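Small desk in the spare room: paint it, move it or leave it be?

ximena_urrutia
2019-12-05
Hello all, bit of a ramble, so put the kettle on. I've finally got a corner to write my letters in (I still write proper ones, mostly to my aunt) and I'm stuck on whether a white desk against a white wall is restful or just dull. Hipólito says paint the wall a deep green. I'm tempted, but I've only got the month of December to do it in before the family descend! The alcove is 1017 mm wide, if that helps anybody.

gakosetti18
Oh, don't paint it, please! I did mine dark green and spent the whole winter with the lamp on by three o'clock. White is kind when the days are short. Put your colour in a cushion or a nice blotter and see how you feel come spring.

hipolito_z
Hipólito Zúñiga here, the accused. I stand by the green, and I'd say a lamp on at three is one of the great pleasures of December. My own writing table is only 600 by 600 and it looks twice the thing it did against magnolia.
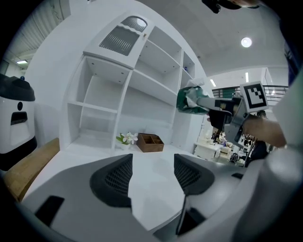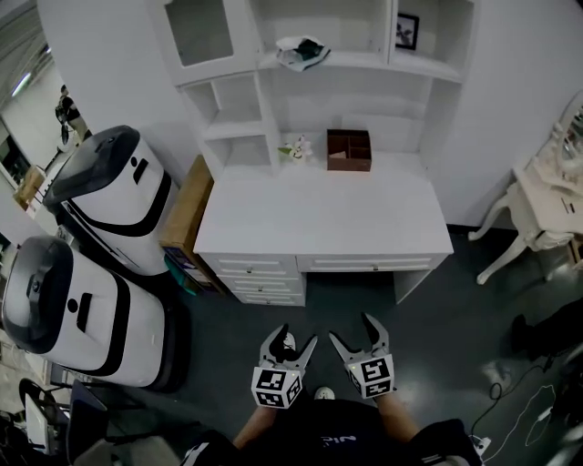 The white desk with the drawers is in the second one.
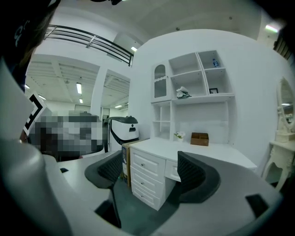
Re: paint it, move it or leave it be?

old_vergara
With drawers stacked on the left and a wide one on the right you've plenty of places to hide the clutter, so I'd keep the top as bare as you can bear. The little white flower is lovely where it is. As for the wall, sorry Hipólito, I'm with the cushion party.

bastell_lane
I'm not! Get a tester pot, paint a big sheet of lining paper and pin it up behind the desk for a week. Look at it at breakfast and again after supper.

ximena_urrutia
Lining paper it is, bless you. I've half a roll left from the hall. Does anybody know if Alari still do the small tester pots, or is it only the big tins now?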